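The house on Cistton Road had to be empty by the end of December. I had the key, a roll of tape and 27 flat boxes from the hardware store in Grilby, and I started in the kitchen since that was where the kettle was.

My aunt had lived there most of her life. She never threw out a jar or a lid. In the drawer by the stove there were rubber bands, birthday candles, a tape measure from a feed store and the instructions for a mixer she had given away when I was in school. I put the instructions in the trash, took them out, and put them back in.

By noon I had done two cupboards. My brother called from Mangundap and asked how it was going. I said fine. He asked if I had found the blue dish. I said I hadn't gotten that far. He said there was no hurry about it, and then he told me again what it looked like, with the chip on one side and the fish painted in the middle.

"I know the dish," I said.

"I'm only saying."

The back bedroom took longer. It had been ours in the summers, and she had left our toys in the closet with the extra blankets. There was a puzzle in a bag, a deck of cards, and the board from a game we had fought over so often that she hid the dice. I found the dice in a sock. I sat on the bed for a while and then I went and got a sandwich.

What she kept had never been sorted by kind. Kitchen things lay with toys, and toys lay with sewing. When I was small I thought every family did it that way. If you wanted a spoon you might come back with a spoon and a marble, and she would ask you which one you had gone for. 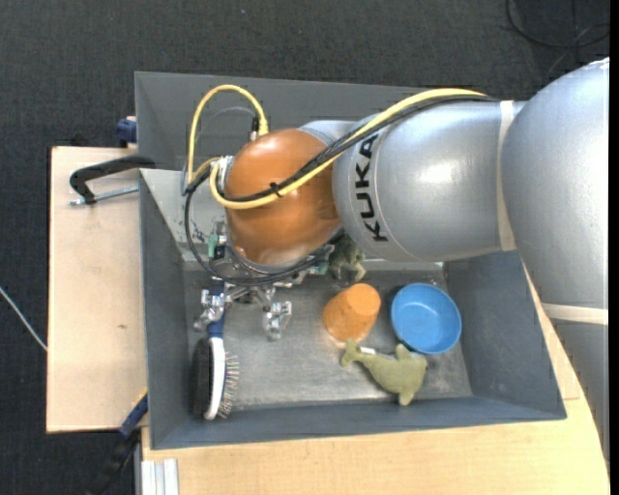

*Household things and toys, all in one gray bin.*

I tried to be better organized than she was. I wrote KITCHEN on one box and KEEP on another and MAYBE on a third. By four o'clock MAYBE was full and I had started a second one. KEEP had the dice in it, and a potholder.

The woman next door came over with soup. She had a dog named Kelo that walked straight past me and lay down in the spot where the table used to be. She said he had always been fed there, a little, when he wasn't supposed to be. We ate the soup standing at the counter. She asked what we were getting for the house and I told her we didn't know yet. She said the people across the road had waited 246 days for a buyer, and then she said ours had the better porch.

After she left I did the last shelf, the high one over the refrigerator. I had to stand on a chair. The blue dish was at the back, wrapped in a towel. The chip was bigger than I remembered and the fish had mostly worn off.

It was about 160 miles to my brother's place, and I had meant to drive home first and see him on the weekend. I put the dish on the passenger seat and ran the belt across it. I went back in for the dice. Then I turned off the kitchen light, locked the door and called him to ask if he was still up.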